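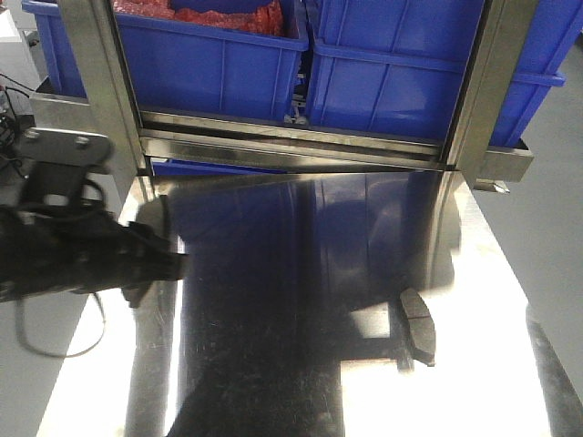 The builder of the Gorneck arm has spent most of November on cables. The joints were finished early, in a shared workshop at Bedau, and he says they gave little trouble. "The wiring is what stops you," he says. "You route it for one pose and the arm goes to another." The thin black cable still hangs in a loose loop under the arm, over a steel table polished enough to mirror the blue bins behind it. He wants that loop shorter, but the wrist needs slack to turn.

The bracket plate took three tries. The first two, cut from thinner stock, flexed when the arm reached out. "I measured at the gripper, which is where it matters," he says. The current one is gray, flat and held by two hex bolts – he would add more if the post had room.

Control runs on a board he calls Asora, with firmware now at build 326. A full pick cycle has 55 steps, most of them waits. Parts have cost him $1,088 so far, and he keeps the receipts in a folder.

He is less sure about the table. Polished steel throws glare back at the overhead lights, and his depth readings drift near the bright patches. A matte sheet would fix it. "I keep meaning to buy one," he says. "First I want the cable clips printed, and the wrist limits set again after that."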